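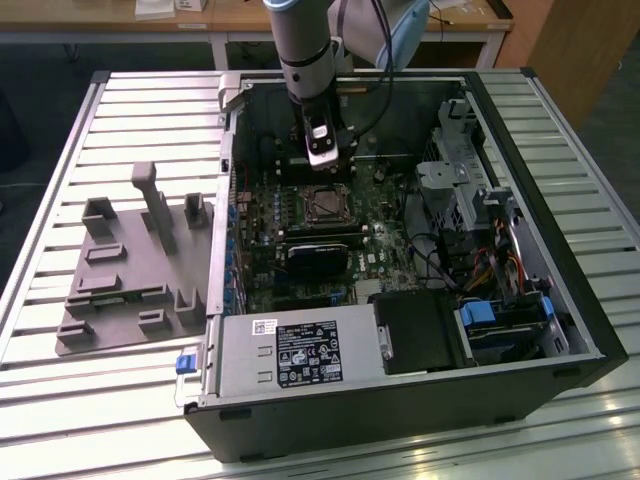 Desktop tower on its side, cover off, arm over the motherboard.

Can a robot take over PC teardown yet, or am I dreaming?

Posted by Endang Wattimena in Shop Floor & Small Business

Hi all, long-time reader, first time I've had something worth asking. I run the back end of a little refurb place in Dornik. We buy retired office desktops by the pallet, pull out whatever is worth selling (memory, processors, drives, now and then a graphics card) and scrap the rest. Last year we did 2,237 towers with three people and I can feel every one of them in my wrists.

The job goes like this. Cover off, tower on its side, unplug stuff, memory out, processor out, drives out, cards out, board out if it's worth it. A good person does one in 10 minutes, and I'm not a good person before coffee. It's so repetitive that I keep thinking a machine HAS to be able to do this by now, right? They build cars!

I talked to a salesman from Molteck who was super friendly and told me their arm could do "all of it" with a little training. Then I asked him about cables and he started talking about financing. So now I'm suspicious, but I still kind of want one.

What I'd love to know from people who've had an arm on a bench:

Which of these steps can it do today, with nobody hovering?
Does it matter that my towers are all different? Mostly Dells, but what a mix, and some have been opened by somebody's nephew.
Would I still need all three people?

I'm not trying to get rid of anyone, by the way. Two of my guys would much rather be testing and listing parts, and we're behind on that too. Thanks in advance!

3 replies

benchrat_lou

Oh boy, I have opinions on this one. We ran an arm on parts recovery for most of a year at my last job and I was the one who got to babysit it, so take this as a report from the babysitter.

Short version: yes to some of it, no to most of it, and the cables will break your heart.

What it got good at was straight-up pulls from a known spot. Memory was the best. If the latches are already open and the module is standing there in its slot, the gripper comes down, closes, lifts, done. We logged a run of 378 modules in November and I only had to step in on a handful, usually when it grabbed a hair off center and the stick went up crooked. Opening the latches was another story. It could push them down, sure, but on one board style you've got plenty of room around the latch and on the next there's something tall right beside it, and a finger that's even a little too fat can't get in there. We ended up popping latches by hand and letting the arm do the pulling. Is that automation? My boss thought so. I was standing there either way.
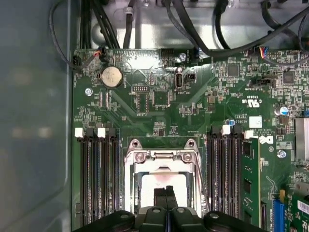
Sockets were where I learned to be scared. Getting the lever and the frame open takes a sideways nudge and then a lift, and you feel the tension let go with your thumb. The arm doesn't have a thumb. Ours had a force reading, which helped, but it was slow, and if you're dealing with the kind that has pins down in the socket you do not want two hard fingers dropping in there a tiny bit low. We killed a few boards that way. They were going to scrap so no one cried, but if you sell your boards, think about it. Set the bottom height by hand for every model and then check it again after lunch, I mean it.

Cables, no. Just no. They flop, they hide the connectors, somebody has zip-tied a bunch of them together, and they never sit in the same place in two towers of the same model. Vision got us to the right connector a decent amount of the time, but pinching a little clip while pulling straight up without yanking the wire out is a two-handed job and we had one hand. People are still way better and way faster at this.

To your other stuff: mixed models matter a LOT. Sort your pallets first. If you can run 100 of the same tower in a row, the arm starts to make sense. If it's one of this and two of that you'll spend your day teaching it. And hold the case still! We lost a week to "vision problems" that were just the tower sliding when the gripper tugged on it. A couple of stops clamped to the bench fixed it.

Would you still need three people? I'd guess two and a half, with the half being whoever is walking over to hit reset.

gellden_owner

Doesn't work. Bought a Gellden gripper two years ago, sold it. Get an electric screwdriver on a balancer and better chairs.

tess in the annex

I'd be a bit nicer about it than the person above me, though the screwdriver advice is good, lol.

I don't do PCs, I'm in small appliance returns, but it's the same kind of chore and I think you should flip the question around. Instead of asking if the arm can do a tower, write down every single motion in a teardown and time each one. I did this with a stopwatch and a notebook and was surprised that taking things apart was only part of it. Lots of our time went to picking a part up off the bench, walking it to a bin, and looking for the bin. An arm is great at that! It picks up a part lying flat on a tray and puts it in the right tray, all day, with no fingers near anything fragile. We have ours doing that and only that, and it runs through the evening shift mostly by itself.

Also ask any vendor to do it on YOUR towers. We made Sitompul bring their demo unit to us and handed them a box of our ugliest returns. It did almost half, and they were upfront about which ones it wouldn't do, and that's why we bought from them. If your Molteck guy won't touch a tower he hasn't seen before, well, there's your answer about the nephew ones.

One question back for you: are you reselling the boards or just the parts off them? If they're all scrap I'd be a lot braver with the processors than Lou is.

Endang Wattimena

Wow, thank you, this is way more than I hoped for! Tess, we resell maybe the newer boards and scrap the rest, so I could keep the arm on the old stuff. I like the tray idea a lot. Lou, did you pop the latches on a whole batch first, or one tower at a time as they came up?

benchrat_lou

Whole batch. Line up the towers, go down the row with both thumbs, then feed them in. Wear gloves, those little latches chew up your nails by the end of the row.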